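Simulation round opens for student household robot project

The second round of the Yupanqui student challenge opened in August, and the team from Neltdale is again running all of its trials in simulation. Each run puts a two-gripper robot in a furnished house and scores it on reaching a named piece of furniture and stopping short of contact.
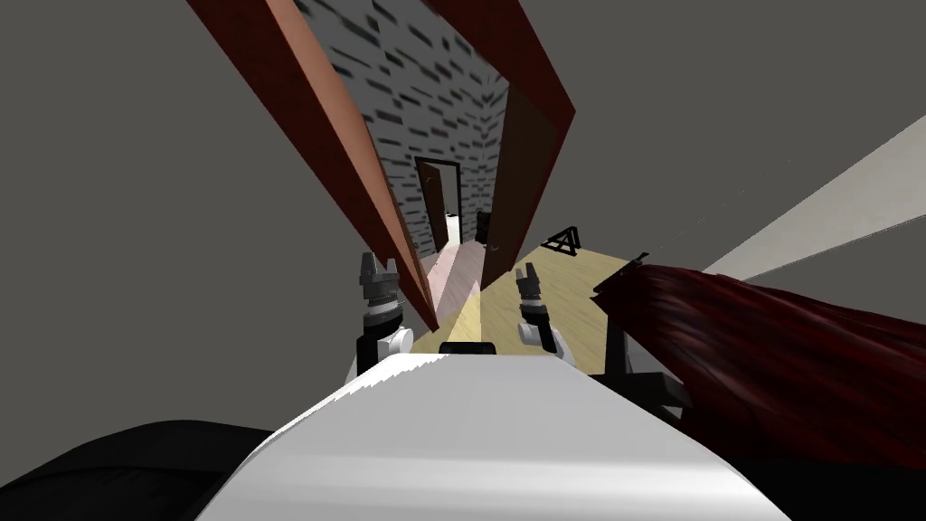
Neltdale College | Department of Mechanical Engineering | Student Robotics Club

Doorways remain the main source of lost points. The planner treats an open door panel as a fixed obstacle, and on corridor approaches it often picks a path that leaves too little clearance on one side. Efthymia Drakos, who maintains the navigation code, has split the route into short segments and added a stop before each opening. A full house run now takes about 200 seconds.

Edmund Baran and Marianna Zawadzka handle the arm controller. They log the distance between fingertip and nearest surface 100 times per second, and a run is void if the value reaches zero.

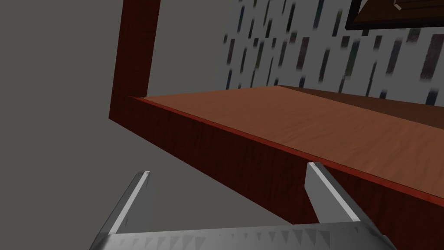 Approach height is the open problem in the arm controller. The target point is computed from the tabletop, but the arm may arrive from a lower angle than planned. With the fingers open under the front apron, as they are at this table, one tip can come very close to the wood while the other still has free space below the edge. Baran has proposed a separate check for each finger, to be tested on the 52 layouts in the Zindale set.

Results go to the challenge organizers at Clornumley. Club meetings start at 5 p.m. in the department's computer lab. Students who want to join the controller group should contact faculty adviser Despina Christodoulou.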